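Sort a desk's worth of pens, fast

Dump everything on the table first. Clear bins, four is plenty. Mine are from Jomberg.
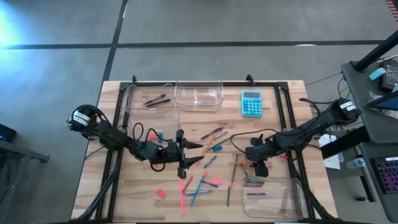
Pens upper left, erasers in the bin below.

Now group by type. Dont test pens yet, you'll be there till Sunday.

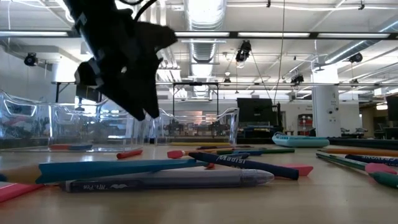 Pencils go together, sharpened or not. Crayons get their own pile, they mark everything. Watch the printing on the barrel, the navy Madisi one is easy to grab as a pen. Erasers last.

Big stuff next.

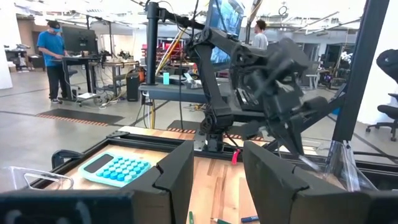

Anything wider than your hand stays out of the bins. Drawer or shelf. A calculator like the turquoise one takes up half a bin, so lay it flat in teh drawer.

Then line up the leftovers. 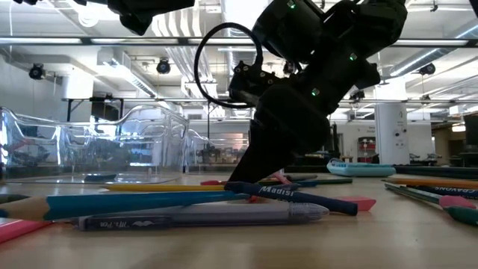
Desk Tips, No. 66

All one direction, easier to scoop. Done in roughly 2 songs.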